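Pillows, again

Quick one because I have to be out the door by 8 and the coffee isn't even on.

So. Neck. Some of you asked after the July post. Still bad, less bad. Mornings are the worst of it, then it eases off by lunch, then I sit at the desk like a shrimp and undo everything.

I have now gone through more pillows than I want to admit. The Folska was the first. Memory foam, tall, smelled like a new car for a week. My husband said it was like sleeping next to a tire. Gave it to my sister, she loves it, good for her.

Then the buckwheat one. Heavy! And loud. Every time I turned over it sounded like someone walking up a gravel driveway. Lasted 17 nights and I only kept going that long because I'd thrown away the box.

Then I went the other way and bought the cheapest thing at Wollonus, plain white, soft, no claims on the label about my spine. Two things I noticed. One, I fell asleep faster. Two, I woke up with my head basically on the mattress. So I folded a bath towel and stuck it underneath and that's teh current setup. Not pretty. Works ok. 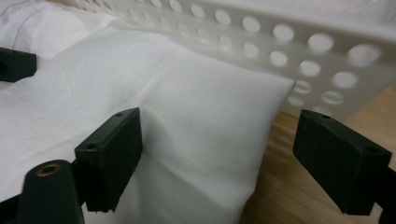 White pillow, soft as they come.

Washing. People get weird about this. Mine go in two at a time so the drum doesn't bang around, warm water, half the soap I think I need, extra rinse. Then the dryer on low for 60 minutes, out, punch them a bit, back in. If the middle feels cool it's still damp. Put it back. I skipped that once and the whole bed smelled like a gym bag.

Foam ones don't go in the machine. I know. I did it anyway, years ago. Crumbs in the filter for months.

Also tried sleeping on my back like the physical therapist wants. Pillow under the knees, arms down, very dignified. I wake up on my side every single time. She says keep at it so I'm keeping at it.

Oh and the fancy one, the Eichhorn, $188, somebody in the comments swears by it. I picked it up in the store, squeezed it, looked at the tag, put it back down. Maybe if they do a sale. For that money I want it to make breakfast too.

Need to order new pillowcases, the old ones are nearly see through. If your using the zip kind, do the zips dig in? Mine always end up on the wrong side by morning. Let me know below.

Ok, late. Sheets post next, I have opinions on flannel.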